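List: stage-captions
Subject: Re: Caption lag on verse plays, and what to do about cuts
Date: July 24, 2018

On the lag question, quoted in full since the digest clipped it for some subscribers:

> We are running open captions for a repertory season at the Drinura,
> two verse plays and one modern piece, same company in all three. The
> modern piece is fine. On the verse plays the captions are late
> by the middle of the first act and the operator never gets back on
> top of it. We have tried a faster operator and a second monitor in
> the booth. The cue file was made by splitting the printed text at
> every line ending, which gives us one verse line per cue.
>
> The director also makes cuts between shows, sometimes at the half.
> Our current practice is to delete the cut lines from the file. Last
> week a cut was put back and we did not have the lines any more.
>
> Two questions. Is one verse line per cue normal? And how do other
> houses handle cuts that come and go?
>
> Unit is two rows, fixed width, hung above the proscenium. Software
> is Wandard, the version before the current one.

One verse line per cue is common in first attempts and I would move away from it. I captioned verse that way for a season at the Piltier and the numbers did not work.

The file for our last full-length tragedy had 2,989 verse lines in it before cuts. At one cue per line that is the same number of button presses in an evening, many of them less than two seconds apart in the quick exchanges. An operator can do this for a page or two. Over an act, small delays build up, and there is no slack anywhere in the file to recover them. A faster operator delays the point at which it fails.

The other problem is reading. A single verse line on a two-row unit leaves the second row empty for half the play. The reader gets a fragment, then another fragment, and has to hold the sense across four or five changes. In a long sentence the verb may be three cues from the subject.

What we do now is cut the file by sense and breath, using both rows. The rules are short.

1. A cue holds one or two rows. It never holds part of a row from one speaker and part from another.

2. Where a verse line is shared between two speakers, each part gets its own row in the same cue only if the second speaker comes in at once and there is no laugh, blow or surprise in the second part. Otherwise split it.

3. Break at punctuation first, then before a conjunction, then before a preposition. Do not break between an article and its noun.

4. Keep verse line endings when they fall on a break anyway. Drop them when they don't. Some directors object to this. Show them both versions on the unit from the back of the house and let them pick.

5. Put a blank cue after any speech followed by stage business. If the last line stays up during a fight, people keep looking at it.

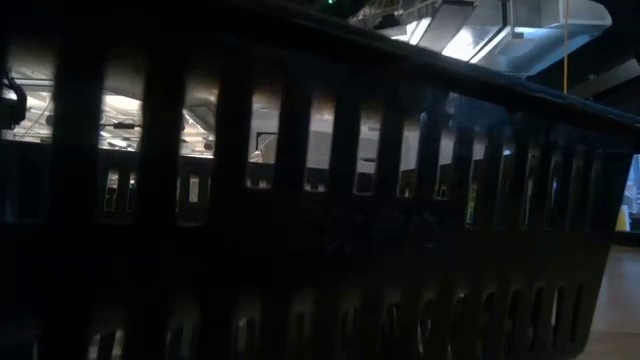

Basket, side wall and rim.

Rule 5 gets skipped most often. Blanks are where the operator recovers. If the file has a blank at every natural stop, then an operator who is half a cue late arrives at the blank, clears it, and starts the next speech on time. In a file without blanks the lateness carries straight across the stop into the next speech.

Working this way, the same play came down to less than half as many cues, and the operator stopped asking for breaks. The lag went away apart from one messenger speech, which the actor takes at a pace no file will help. For that one we put up each cue on the actor's breath in, before the first word. It looks slightly early from the booth. From the seats it reads as together.

That last point applies more widely. Operators tend to press when they hear the word. By then the press, the software and the unit have each taken their share, and the reader has not started reading. Press on the intake. It needs a run or two of practice with the actual cast, because understudies breathe in other places.

On cuts: do not delete. Wandard has a skip flag for each cue. In your version it is under the row menu and does not show in the main list unless you turn on the status column. A skipped cue stays in the file, keeps its number, and is passed over on the forward key. If the cut is restored, clear the flag. There is a catch, which is that skip flags are lost if you export to plain text and bring the file back in. Keep the native file as the master and treat the text export as something for proofreading only.

We keep a cut sheet on paper next to the operator as well. It has four columns: cue number in, cue number out, who gave the cut, and when. The stage manager initials it. When a cut is given at the half, it goes on the sheet first and into the file second. If there is no time for the file, the operator steps through the cut cues by hand with the output blanked, using the sheet.

Leave gaps in the numbering. We number in steps of 20 within a scene and start each scene on a fresh 200. If a director adds a line, there is room for it, and the numbers in the prompt book stay correct. Renumbering a file in the middle of a run means renumbering the prompt book, and one of the two will get missed. 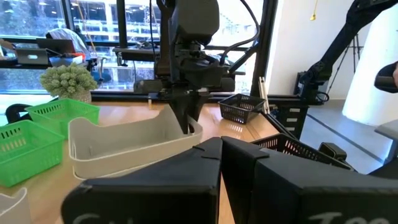 Ad-libs are a separate matter. We do not try to caption them live on a two-row unit. If a company ad-libs in the same spot every night, such as a porter scene or a clown's exchange with the front row, we build a small bank of likely lines and put it at the end of the file with single-key shortcuts. If what comes out is not in the bank, we put up a bracketed note saying the actor is speaking to the audience. It is not a good answer. I have not seen a better one on a pre-made file.

On your unit position, above the proscenium is a compromise for verse. The eye travels a long way and the reader misses faces. At the Þrastardóttir studio they hang a pair of narrow units at the sides at head height, and regular users there prefer it, but the house only has 400 seats and the angles are kind. In a wide house, the side units are out of view for the far seats on the opposite side. If you can't move yours, tell the box office which rows read it best and have them offer those rows first. Sit in them yourself before you give them the list. Ours were wrong by two rows because a lighting bar had been lowered after the seating plan was drawn up.

Some smaller items on Wandard, since the older version is still in use:

- Turn off automatic case changes. It will capitalize the first letter of each row, which is wrong for a sentence that runs over.
- Speaker names take up width. We show the name on the first cue of a speech and use a dash for quick two-person exchanges.
- Sound cues go in square brackets, lower case, and get their own cue number. "[thunder]" should go up with the thunder, called by the stage manager on the same standby.
- Check the brightness with the stage in its darkest state. The default is set for a lit foyer.
- Save before the interval. The autosave in that version writes only when the list is in edit mode, and during a show it isn't.

If you are rebuilding the two verse files, start with the one that opens second. Re-cutting took us around two working weeks for a full text, including one run in the rehearsal room with the operator and no unit. Doing it during a run, with the old file still in use at night, means keeping two files in step, and every cut has to be entered twice.

I can send our break rules as a longer sheet with worked passages. It was written in January and has a section on songs that I would now change, so read that part with care. Reply off list.

Caption desk, Piltier

Comments (4)

proscenium_left
Confirming the export problem. We lost a full set of skip flags that way on a history play. The current version warns you, but the warning comes after the file is written.

bookcover
Disagree on rule 4. Some of our deaf regulars read the verse as verse and asked for the line endings back. We run line endings for soliloquies and sense breaks for everything else.

halfhourcall
Does the skip flag survive a merge of two files? We split acts between two people and join them at the tech.

proscenium_left
In our version it does if both halves are native files. Check the first and last cue of each act after joining, as the blank at the seam tends to vanish.

Shared 20 times

Contact the list owner | Copyright stage-captions list and individual posters | Back to top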